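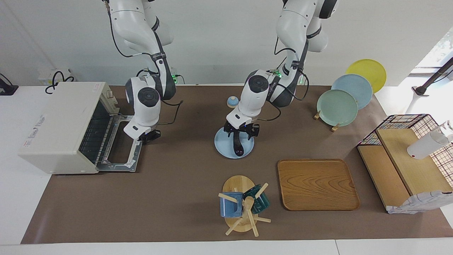 Figure 1. Both arms over the mat, with the oven door open and the wire rack resting on it.

Section 11. When an arm stops partway through a table task

Sooner or later an arm will stop in the middle of a job, and it always seems to pick an awkward spot. The Genham two-arm table is built to hold still when something goes wrong, so please take a breath before you touch anything. Most stops are cleared in a few minutes, and the ones that take longer are usually the ones where somebody hurried (I have been that somebody, more than once).

The fault you'll meet most often is code 200, which means that an arm felt more push-back than it expected. A cable snagged on a joint can cause it, and so can a gripper that has come down too low over a plate, or one that has brushed the oven door or rack on its way past.

CAUTION: A stopped arm is still powered. The green lights at the arm bases tell you there is power and nothing more. Keep hands, sleeves and hair away from the mat until step 3 is done.

CAUTION: Treat the toaster oven as hot, whatever the job was. The rack and the lowered door will burn you just as well as the inside will.

To clear a code 200 stop:

1. Press the red stop button on the Seltlow control box, even if both arms are already still. Leave it pressed in.

2. Read the code on the screen and write it in the log, along with which arm reported it. "Right" and "left" always mean the robot's own right and left. In Figure 1 the arm by the oven is the right arm, though it sits on the left as you look at it, and this catches everyone out at least once.

3. Turn the arm power key to OFF and take the key out. Keep it in your pocket while you work.

4. Look at the gripper before you move it. If it is holding a plate or a mug, support the item with one hand from underneath, then turn the release knob slowly with the other.

5. Follow the cables along each arm with your eyes, from the base down to the wrist. Loops are normal and the arm needs that slack. What you're hunting for is a loop caught on a joint cap, on the oven door or around a peg of the mug tree.

6. Free any caught cable by hand. Don't pull on a connector. If the jacket is cut or flattened, stop there and call Khokhar service – tape is no repair for a moving cable.

7. Close the oven door if it can be reached without leaning under an arm. Wear the mitt.
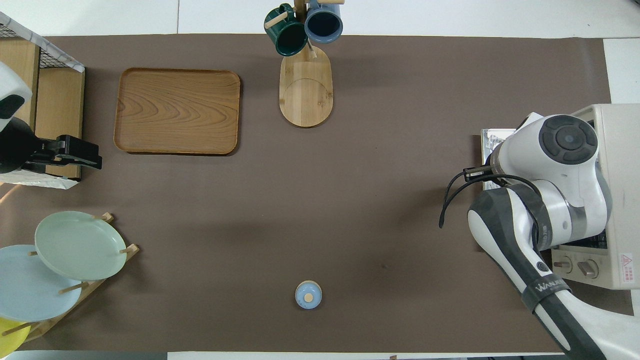 Figure 2. Right-hand side of the table as seen from the head camera, with the arm in front of the oven and its cables looping out to the left.

8. Check the mat from the head camera view as well as with your own eyes. An arm can hide part of the oven from this angle, so walk to the side and look there too.

9. Straighten the things on the mat. Plates go back in the rack, mugs on their pegs, and small lidded pieces out in the open where a gripper can get at them.

10. Put the key back, turn it to ON, and twist the stop button to let it out. Choose HOME SLOW on the screen and keep a hand near the button until both arms are parked.

Note: Don't choose RESUME after a code 200. The arm will try to finish the same move from wherever it now is, and you may be right back at step 1 with a broken plate for company.

If the same code comes back 3 times in one shift, leave the key out and hang the tag on the control box. Washington Vasconcelos at the Willetti workshop would much prefer a call to a bent wrist, and he'll want the log page, so please have it handy.

Gripper pads are checked every 500 cycles. The steps for that are in Section 12.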